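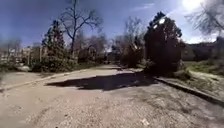
By Ilari Kokkonen
Nov 17, 2019

Martti Halonen bottles 3,000 bottles of cider a year and says he has no plans to make more. His cidery, Folby, works out of a former dairy with a concrete floor and one good drain. He bought the building for the drain.

"Everything else you can put in later," he says. "If the water doesn't leave the room, you spend half your day with a squeegee."

Halonen came to cider from beer. He spent nine years at the Sindix brewery, the last four of them in the cellar, looking after the tanks. He liked the work but found that he was drinking less and less beer at home. A friend gave him a sack of windfalls one autumn and he pressed them with a borrowed press.

"It was bad. It was thin and it smelled of eggs. But underneath there was something I liked, a sort of dry, leathery taste, and I wanted to know where it came from."

It came from the skins, he thinks, or from a couple of crab apples that had got in among the rest. He now adds crab apples on purpose. They make up a tenth of his main blend, which is called Trillberg after the slope where the oldest of his trees stand. The rest is a mixture of sharp cooking apples and whatever dessert fruit has kept its acidity. The blend changes every year and he does not try to hide it.

"People ring up and say the new one is not like the old one. No, it isn't. August was wet, so the apples were big and there was less in them. I can't add sunshine with a spoon."

He owns 179 trees and buys fruit from five neighbours. The apples are left in crates for two to three weeks after picking, until a thumb pressed into the skin leaves a dent. Then they are washed, milled and left overnight as pulp before pressing. The overnight rest darkens the juice and takes off some of the roughness. Many makers skip it because it ties up the tubs.

Halonen does not add yeast to Trillberg. The juice goes into tanks of 300 litres and starts on its own, usually within a week, and the room is kept cold so that it goes slowly. Fermentation can last until spring. He racks once, early, and after that he leaves it alone apart from topping up.

"At the brewery we had a beer out in under three weeks. Here I wait and wait. The first winter I opened the tanks every day to look, and of course that let air in, and I lost one to vinegar. We still have some of it. It's quite good on herring."

He does use a bought yeast for his second cider, Laaksonen, named after his mother's family. It is lighter and slightly sweet, and it sells faster. He is relaxed about that. The shops want something that tastes the same in June as it did in March, and the restaurants tend to want the other one.

I ask what he thinks people should eat with Trillberg. He suggests pork, hard cheese and fried fish, and says that it should be cool but not straight from the fridge. At 12 degrees the smell opens up – baked apple, hay, a bit of smoke – and the tannin is softer. Poured too cold it is mostly acid.

We taste the last two years side by side from ordinary water glasses. The older one is a deep gold and completely dry, with a bitter edge that stays on the sides of the tongue. The younger is paler and has more fruit at the front. I prefer the older. Halonen says he does too, today, but that the younger one has another year to go before it is fair to compare them.

There are also 40 bottles of something else on a rack by the door, with no labels. It is a pear cider, made from a single tree that belongs to the neighbour across the road. He has made it twice and is not sure it is finished.

"Pears are awkward. They go from hard to rotten in an afternoon, and they have a sugar in them that the yeast won't touch, so it always ends up a bit sweet. I'd like to sell it, but I don't know yet what to charge or what to call it."

He has been asked to take on a partner and buy larger tanks, and turned it down. He would need a second press and someone to run it, and he would have to find more crab apples, which few people around him grow. He has grafted twenty young trees of his own. They should give their first proper crop in four years' time.

Folby cider is sold from the dairy by appointment and in a few local shops. The new Trillberg will be bottled in May.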